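Hiltoten Stukus crank desk, white top: review after four months

Reviewed by Şükran Uçar

The Stukus is a manually cranked height-adjustable desk from Hiltoten. It has two telescoping legs, a steel crossbar, a removable crank handle and a flat top sold separately or as a set. The set costs $243 in white, which is the version reviewed. I bought it in March to replace an electric desk whose control box had failed, and I have used it daily for typing, bench work on small electronics and paper drawings.

I was looking for a desk with no power supply, a fixed top without a cable cutout, and parts that can be ordered individually. The Stukus meets all of those requirements. It has two faults that should have been caught before it shipped, and both are covered below.

Assembly

The hardware arrives in a single bag, sorted by length but not labeled. The shorter machine screws join the legs to the crossbar. The longer ones go through the feet. The wood screws for the top are a different thread and cannot be confused with the others.

Step 7 of the manual shows the drive rod being inserted after the crossbar is tightened. This does not work on my unit. The rod has a hex profile that must engage both gearboxes, and with the crossbar tight there is not enough play to get the second end in. Leave the crossbar screws loose, fit the rod, bring both legs to the bottom of their travel, and then tighten. If the legs start at different heights the top will be permanently out of level until the rod is pulled and reset.

The pilot holes in the underside of the top lined up with the frame. A hand screwdriver is sufficient for the whole job. Do not use an impact driver on the wood screws, as the holes are shallow and strip easily.

Surface and finish

The white finish is matte with a very slight texture. Hiltoten does not state what the coating is. Ballpoint ink came off with dish soap. Permanent marker needed isopropyl alcohol and left no visible trace. A soldering iron tip touched it once for a moment and left a small tan mark that will not come out, as I would expect from any top in this price range.

Glare is low. With a desk lamp at normal height there is a soft highlight under the bulb and no reflection of the monitor. Strong colors stand out well against the white, and small dark screws are easy to find. Clear plastic parts and white resistor bodies are harder to see, and I put a gray mat down when I work with those. 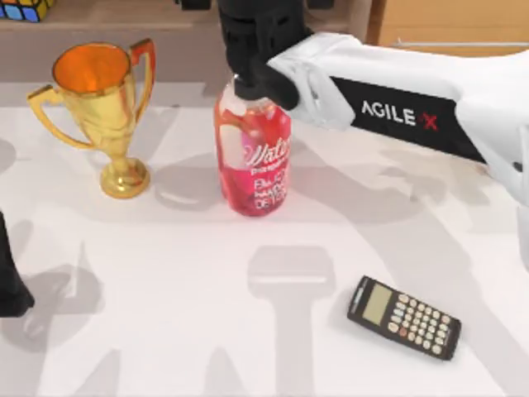
Crank and drive

The handle folds out from under the right front edge. It can be moved to the left by pulling the stub shaft and reinstalling it on the other gearbox. The full range takes more turns than most people will want to make several times a day. I change height at noon and again late in the afternoon, and for that schedule the effort is acceptable.

Cranking force depends on load. With a monitor arm, a laptop and a power strip on the top, the force is light going down and moderate going up. Adding a bench power supply and a box of reference books makes the upward motion noticeably stiffer but does not cause slipping. The desk does not drift down under load. I marked the inner leg tubes with tape, left the books in place for a week, and the marks had not moved.

The first fault is in the handle. The hinge pin on the folding section is held by a push-on clip, and mine worked loose in the first month. Hiltoten sent a replacement handle with the same clip. I put a drop of medium-strength threadlocker on the clip and it has stayed in place.

The second fault is grease. Both gearboxes were overpacked at the factory and released a thin line of grease down the outside of the left leg during the first days of use. Wipe it off before it reaches carpet. It stopped without further attention.

Stability

At sitting height the desk does not move in any direction that matters. At standing height there is side-to-side motion when typing, visible as a slow sway in the monitor. Front-to-back motion is less. The crossbar is the limiting part. It is bolted at the upper leg brackets only, and there is no lower brace.

Retightening the crossbar screws after 11 days reduced the sway. Moving the monitor from an arm to its own stand reduced it again. Handwriting and drawing at standing height are fine. I would not mount a microscope or a vise on this desk at full extension.

Comparison with the Walard

Güven Polat lent me his Walard crank desk for a direct comparison. The Walard has a heavier frame and a lower brace, and it sways less at full height. Its crank is geared more slowly, so every height change takes longer. The top is made in two pieces with a seam down the middle. Pens catch on the seam when writing on a single sheet of paper, and fine dust collects in it. Walard sells the legs only as a pair.

For a desk kept mostly at standing height, the Walard frame is the better choice. For a desk kept mostly low and raised occasionally, the Stukus has the better top and the quicker crank.

Accessories

The Lương under-desk drawer fits the Stukus if the rear mounting holes are redrilled. The drive rod runs across the middle of the frame, and the drawer must sit forward of it. Check the clearance with the drawer fully closed. Clamp-on monitor arms fit along the entire rear edge. Grommet mounts require drilling through the top, and Hiltoten states that this voids the warranty on the top but not on the frame.

The replacement parts list is on the last page of the manual. The gearbox is listed as part 2535 and is the same for left and right. The drive rod, feet and handle can also be ordered one at a time.

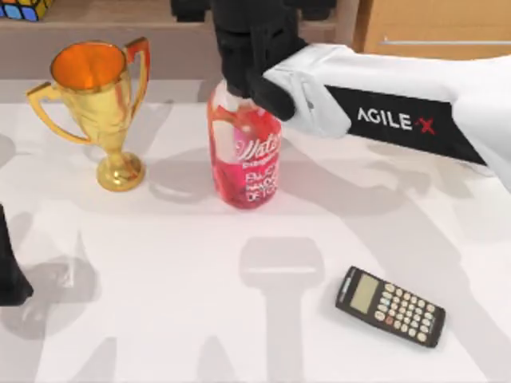 Can the Stukus frame be used with a top I already own?

It can, provided the top is thick enough to take the supplied wood screws without breaking through and long enough to cover both side brackets. Hiltoten includes a paper drilling template with the frame. Check it against the brackets before drilling, as paper templates change size slightly with humidity.

Maintenance

The manual asks for the crossbar screws to be checked twice a year. I would check them monthly for the first few months. The inner leg tubes should be wiped with a dry cloth and not oiled. Added oil collects dust and carries it up into the glides, where it cannot be reached without taking the leg apart.

Rating

4 out of 5. The deduction is for the handle clip and the error in the manual. The sway at standing height is typical for the price and I have not marked it down for that. I am keeping the desk and have ordered a spare gearbox.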